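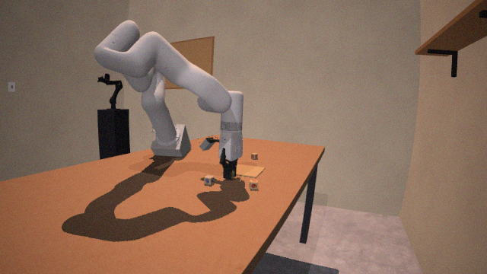
Ask a parent how long it takes to put a set of letter blocks back in the box and they will say a minute, if the child helps, less if the child doesn't. I have spent a good part of this year reading claims that machines will soon do this sort of job for us. I don't believe the date on any of them.

Picking up one block from a clear table is close to solved. In a simulator it can be tried again and again at no cost, and the blocks never have jam on them. A home is harder. Blocks end up under the sofa, inside shoes, or stacked in a tower that somebody wants kept.

In August I visited a small packing firm, Dursun, in Tarkdale. It has 53 staff and one arm, which moves cartons from a belt to a pallet. Nermin Sarıgül runs the line. She told me the arm stopped 12 times in her last shift, and each time a person had to walk over and straighten a carton. She still wants to keep it, and her back is better for it. The cartons are all the same size and arrive from the same side.

Shop floors can be arranged to suit the machine. Few of us would do that to a kitchen. So my guess is that the factory gets its help first, and that the rest of us go on tidying up by hand for a good many years. I would like to see makers publish how often a person had to step in, along with the clips of it going well.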